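Subject: Re: [winter-illness] Ladside flu figures and the early letters
From: Elínborg Hafþórsson
Date: Wednesday, December 25, 2024

Apologies for posting on a holiday, the potatoes are in and I have an hour.

> Has everyone seen the Steinarsdóttir report yet? It's the first
> proper write-up I've come across of why Ladside got off so lightly
> last winter when Sorireck next door was on its knees. The authors put
> it down to the early letters to parents, which went out six weeks
> before Sorireck's, and to people using the Zatodari app to log
> symptoms. They have 3,754 households in the survey, so it's hardly a
> back-of-an-envelope job. The message to me is simple: go early, ask
> people to stay at home when they're ill, and they will. I'd like us
> to put our name to a note asking our own council to do the same.

I have read it, twice, and the appendix as well, which I suspect puts me in a small group. I don't think it shows what you say it shows, and I'm not sure the authors think so either if you go by the body of the report and leave the summary alone.

Take the headline first. Ladside had fewer people logged as having flu than Sorireck did, per head, over the winter. Fine. But logged by whom? In Ladside the figure comes mostly from Zatodari, with people tapping in their own symptoms. In Sorireck, where hardly anyone uses the app, it comes from surgeries. Those are two different things being counted. Someone who feels rotten for a couple of days and gets over it might tell the app or might not bother. Someone who goes to the surgery is generally worse off, gets seen by a nurse, and goes down on a list. I can think of reasons why the app would count too many and reasons why it would count too few. What I can't do is put the two side by side and subtract one from the other, and that is exactly what the chart on the second page does.

The report does mention this. It gets one sentence, in a footnote, in which the authors say the two sources are "broadly comparable". No working is given. I wrote to ask for it and was told it would be covered in a later publication.

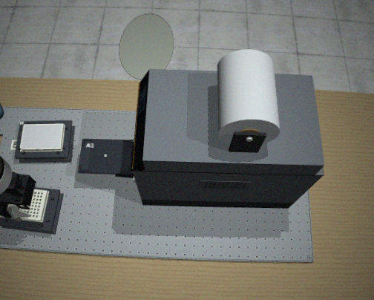
Grey machine on perforated board, simulated view

Then the survey. Yes, 3,754 is a good number of households and I don't sneer at it. It is also all Ladside. They asked nobody in Sorireck. So when the report says that most Ladside parents kept a poorly child at home, we have no way of telling whether that is any different from what parents do across the river. My guess would be that most parents everywhere say they keep a poorly child at home when someone with a clipboard asks them. I'd have said it myself, and I sent my youngest in with a streaming nose more often than I'd care to put in writing.

The survey was also done in July. Try to remember, in July, what you did about a cough in the second week of January. I couldn't tell you. I could tell you what I think a sensible person would have done, and I'd probably give you that and believe it.

On the letters. You say six weeks earlier and so does the summary, but the gap is measured from the date of the first Ladside letter to the date of the last Sorireck one. Sorireck sent theirs school by school. The first batch there went out well before the last, and the report has the dates in a table at the back. If you compare first with first the gap shrinks to 2 weeks. That's still earlier, I grant you. It's a much duller story, though, and I notice it isn't the one that was picked.

And what did the letter say? It's reprinted in full. It asks parents to wash hands, open windows, keep ill children at home and ring the school. Schools in both places had sent almost the same words home the winter before, and the winter before that. If a letter like that could do what is claimed for it, I'd expect to see something of it in the earlier years, and there is nothing in the report about the earlier years at all. This is my biggest complaint. One winter, a pair of districts. Flu is lumpy. It goes through one town and misses the next, and the year after it's the other way about. Give me any two neighbouring places and one of them will have done better, and there will always be something its council did that can be held up afterwards as the reason.

Somebody will say I'm being hard on a small team with not much money, so let me put down what I think is decent in it. The chapter on hospital beds is careful. Beds are counted the same way in both districts and by the same people, so that comparison is worth having. It does show Ladside a bit better off, by 3 per cent over the season, and the authors say plainly that a difference of that size could be down to chance. I'd have led with that. 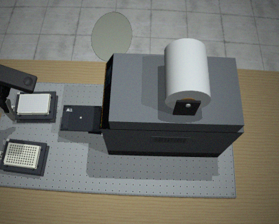 The age business bothers me as well, and I'm surprised it wasn't picked up before printing. Sorireck is where the care homes are. Anyone who has driven through it knows that. Ladside has the new estates and the young families. Older people get flu worse and see the doctor sooner, so on the surgery count you'd expect Sorireck to look bad in any year you like, letters or no letters. The report gives rates "per head" and doesn't adjust for age. It would have been an afternoon's work for whoever had the spreadsheet. Perhaps they did it and the difference went away — I don't know, and I'd rather not accuse anyone, but I did ask that too and had the same answer about a later publication.

There's also vaccination, which barely gets a paragraph. Take-up in Ladside was higher among the over-65s. The authors say so and then move on to the app. I'd have thought that if you were looking for a reason why fewer people were ill with flu, you might stop for a moment at the flu jab. It has rather more behind it than a letter home in a book bag.

As for Zatodari itself, I've no quarrel with people using it if they like it. My sister does. But look at who drew the line between "flu-like" and "cold-like" in the figures. The app did, by its own scoring, and the scoring was changed partway through the winter. It's in the appendix, under changes. After that date the Ladside numbers fall quite sharply, and in the summary the fall is credited to people heeding the advice. Maybe they were. I would want to see the old scoring run over the whole season before I believed it, and if the firm can't or won't do that then I'd want the chart to have a mark on it where the change came in. It has no mark.

So, the note to our council. I won't sign it as drafted. I'm all for sending the letters early. They cost next to nothing, they do no harm, and if they get one child kept at home who'd otherwise have been coughing over a classroom then good. What I object to is the line in the draft that says early letters "kept Ladside safe". We don't know that. If we say it, and our council goes early, and we then have a filthy winter anyway (as may well happen), someone will stand up and say the advice was useless and the whole thing was a waste of paper. We'll have handed them the stick.

I could sign something along these lines:

We ask the council to send its winter illness letter before half-term. We ask it to put at least as much effort into flu jabs for older residents and for care home staff. We ask it to count cases the same way this winter and next, and to publish the counts by age.

The last part is the one I care about most. If it had been done in Ladside and Sorireck we wouldn't be having this argument, or we'd be having a better one.

If anybody has the surgery figures for Ladside on their own, without the app, please send them to me or to the list. They must exist. The surgeries there report the same way as everyone else's. I've looked on the district's pages and can find them only up to the winter before last, and in those Ladside is a shade worse than Sorireck for one year and a shade better for another. I wouldn't hang anything on that either.

I don't mind being shown wrong on the dates of the letters, by the way. I worked from the table in the printed copy and I gather there's a corrected one online with some of the schools moved about. If the gap is bigger in that one, tell me and I'll say so here. The page number would help, the online version is numbered differently from mine and the contents list matches neither.

Elínborg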